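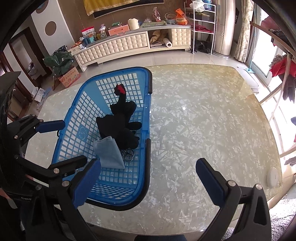
A blue shopping basket on a marbled tabletop.

FOR IMMEDIATE RELEASE
April 10, 2023

Skundix locks the price of Nolta for three years and brings tablet making back to Flarham

FLARHAM — Hi, I'm Llinos Mostyn, and I run Skundix, the small generic drug company on the east side of Flarham. I've been told a press release is supposed to quote me in the third person saying I'm "thrilled." Well, I am thrilled, but I'd like to tell you the news myself, so bear with me!

As of today, a pharmacy bottle of 1,000 Nolta tablets costs $78, and it's going to stay at $78 for the next three years. That's the price we charge pharmacies directly, and it covers both strengths. Same price for a big chain or a one-counter shop on Main Street. I've put it in the supply contract, in plain words, so if I change my mind some morning (I won't) the pharmacies can hold me to it.

For anyone who hasn't run into it, Nolta is our water pill. It's an old medicine in a new wrapper, the sort of tablet people take with breakfast for years and don't think about much until the refill suddenly costs more than it did last time. We didn't discover it and I'm not going to pretend we did. What we do is make it, test it, put it in bottles and send it out.

The other half of the news is where we'll be making it. We've signed an agreement with Llewellyn, the packaging company next door to us, to take over the old tableting floor at the back of their building. Skundix has been paying an outside manufacturer to press our tablets, and every time that contract came up for renewal I lost a week of sleep. The lease with Llewellyn was signed in February. The presses are in, the air handling has been replaced, and our quality people are working through their test batches now. Until they're satisfied, our current manufacturer keeps supplying us, so there shouldn't be any gap on the shelf. If there is one, I'll tell pharmacies myself before they find out from an empty tote.

Folks keep asking me how we can hold a price when everything else is going up. Part of the answer is dull: we buy the active ingredient on a long contract, and we signed a new one before we made this promise. Part of it is that we sell direct, with no rebates to work out afterward and no separate list price that only the unlucky pay. And part of it is that we're going to make less per bottle than we could. My investors know that. There are only two of them besides me, and both said yes over the phone, one of them from a dentist's parking lot.

I should be clear about what I can't promise. I don't set what a pharmacy charges at the counter, and I don't set anybody's copay. If you take Nolta, what you pay will still depend on your insurance and where you fill it. What I can do is publish our number so you and your pharmacist are both looking at the same one. It goes up on our website today and will stay there, with the date of any change next to it.

There's a fair amount of bad feeling about drug prices out there and I get it, I really do! I worked behind a pharmacy counter before I started this company, and I've had to read out a total and then watch someone decide which bottle to leave behind. A price sheet from one little company won't fix all that. It does mean one thing on the counter is settled for a while.

A few practical notes for pharmacies. Existing accounts move to the new contract automatically, and you'll get a copy by mail to sign and send back. If you ordered at a higher price and the order hasn't shipped yet, we'll bill it at $78. New accounts can sign up by phone or through the order page, and there's no minimum beyond a single bottle. Returns work the way they always have. The label and tablet markings aren't changing with the move to the Llewellyn building, so please don't pull any stock you already have.

Please don't start, stop or switch any medicine because of a press release, mine included. Talk to your doctor or pharmacist first.

About Skundix
Skundix is a privately held generic drug company based in Flarham. It makes and sells Nolta tablets directly to independent and chain pharmacies.

Media contact
Llinos Mostyn, Skundix, Flarham. Call the main office and ask for me. If I'm over on the tableting floor I won't hear the phone, so leave a message and I'll call you back the same day.

###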